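Visit to the Werkon workshop, Kinska, 26/01/2019

Our group was let in through the side door because the front of the building is still being painted. Coats went on a rack in the hallway, visitor stickers were handed out, and we went straight to the handling cell at the back. Gadisa Admasu looks after it and did most of the talking. There were ten of us, which is the limit they set for that room.

Werkon packs small goods for other firms. The job we had come to see is for Oslow, who sell cord and rope for camping and boats in short tied hanks. A person can pick up a hank without thinking. For a machine it is an awkward thing, as no two lie the same way and the ends wander. The cell has one arm with a two-finger gripper and a small camera at the wrist, working over a wooden table. Admasu said they tried a steel top first and the glare from it gave the camera trouble all day long. Wood was cheap, and they sand it or turn it over when it gets too marked up.

He began with how the morning setup goes. The arm is sent to its home position and the fingers are opened and closed a few times with nothing between them. He listens while this is going on. A dry slide makes a light scraping noise, and if he hears it he takes the gripper off and greases it before anything else. Then he wipes the camera window with a lens cloth, checks that the cable at the wrist has slack in every pose, and puts test hanks on the table. The test hanks are ordinary stock, of different thickness and color, and he drops them so that they land however they like. 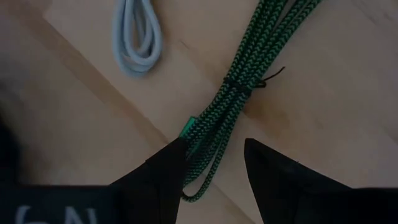
The approach is always from above, with the fingers open wide enough to clear the strands on either side. Admasu wants the grip near the tie, where the bundle is narrowest and holds together. If the fingers close too far down, they take hold of a loop or two and the rest hangs and swings, and a swinging hank will not go into a bag. If they close right on the tie, the knot can slide. He sets the target a little to one side of it and then adjusts by watching the first picks of the day.

Loose ends are the other problem. A stiff end lying next to the bundle can get under a fingertip, and the force reading then says the hank is held when only the end is. The fix they use is simple. After closing, the arm lifts a short way, stops, and checks the reading again. If it has dropped, the arm puts everything back down and tries from a different angle. After six failed tries it stops and turns on a lamp, and someone walks over.

Someone asked about wear. The fingertips are the part that goes first. Braided rope is rough on them and they get a polished stripe on the inner face, after which smooth cord starts to slip. Admasu keeps a notebook with the number of picks since the last change, and he looks at the tips every 300 picks whether there has been a fault or not. He let us pass a used pair around. The stripe was easy to feel with a thumb.

Changing the tips takes a hex key and a steady hand. The screws are short and he has lost enough of them that there is now a tray with a lip on the bench, bought for this one job. Once the new tips are on, the closed position has to be taught again. He did this for us on the spare gripper. He closes the fingers on a strip of paper, pulls, and brings them in by small steps until the paper just holds.

Kwok-wai Chiang, who wrote the picking program, joined us for the last part. He was asked whether dark rope is harder than light rope. He said dark rope on pale wood is fine, and what bothers the camera more is shadow from the arm itself. They have moved the lamps twice this winter and he is still not happy with them. A second lamp on the left side is planned for February.

Coffee was in the canteen afterward. Ms. Ho from the front office had printed a sheet with the bus times, which we needed, as the 27 only stops there when asked.

Visitors should wear flat shoes. The floor by the cell has cable covers across it and two of us tripped on the same one.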